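These questions came from colleagues on the refurbishing floor at Wustanis, in the weeks before and after the robot cell was set up. Solène Besnard collected them and I wrote the answers. If your question is missing, please write to me or leave a note in the box by the time clock.

– Séverine Barbier, workshop coordination

## Your job

**Will somebody lose their job because of the cell?**

No position is removed in this year's plan, and management has confirmed this to us in writing. I can't promise for the years after, and I prefer to say so clearly. Two colleagues who planned to retire will be replaced as usual.

**Who works at the cell?**

Four people are trained at the moment. Colette Renaud leads the early shift and Chang-ho Jang the late one. A second group will start training in January. You can put your name on the list even if you have never worked with a robot before.

**Do I have to go there if I don't want to?**

No. Work at the cell is voluntary for now. If this changes, it must first be discussed with the staff representatives.

**Is the pay different?**

Trained operators receive the same supplement as the test bench. It is paid from the first full month after the training, also in months when you are only a replacement.

## The daily work

**Which tasks go to the robot?**

We began with the repeated ones inside desktop towers: taking out and inserting memory modules, and moving cables out of the way. Opening the case, cleaning and the final check stay with people. Laptops are not planned, the screws are too small and every model is different.

**How many machines must the cell finish?**

There is no daily target during the trial. The last lot from Kondport had 1,698 towers, and most of them were still done by hand at the normal benches.

**Is it faster than we are?**

Not yet. An experienced person is clearly faster with memory. What we hope for is less strain in the wrists and neck in the second half of the shift, and for this we need more months to compare.

**Must I prepare the tower in a special way?**

Lay it on its side on the slatted table, with the side panel off and the open side up. Memory modules go in the gray holder to the left. Please don't remove the barcode labels from the cables – the next station still needs them.

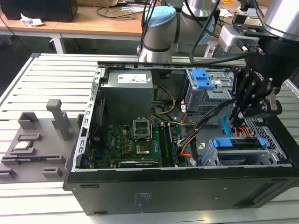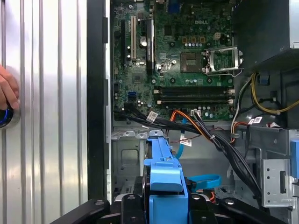
## Safety and cameras

**May I put my hand in while the arms are moving?**

No. Press pause, wait until both arms stand still, and then reach in. This is also valid when you only want to push one cable aside. The arms are made for working near people, but a case has sharp edges and you can be pinched against them.

**Do the cameras film me?**

They look at the work area, so your hands can be in the recording. Faces are not needed and the cameras are not pointed at them. The recordings are used for improving the work of the cell, and it is agreed that they are never used to measure one person.

**Who do I call when it stops?**

First Cameron Cruickshank, his number is on the pillar. At night, leave the cell switched off and continue by hand. You don't have to catch up the lost time.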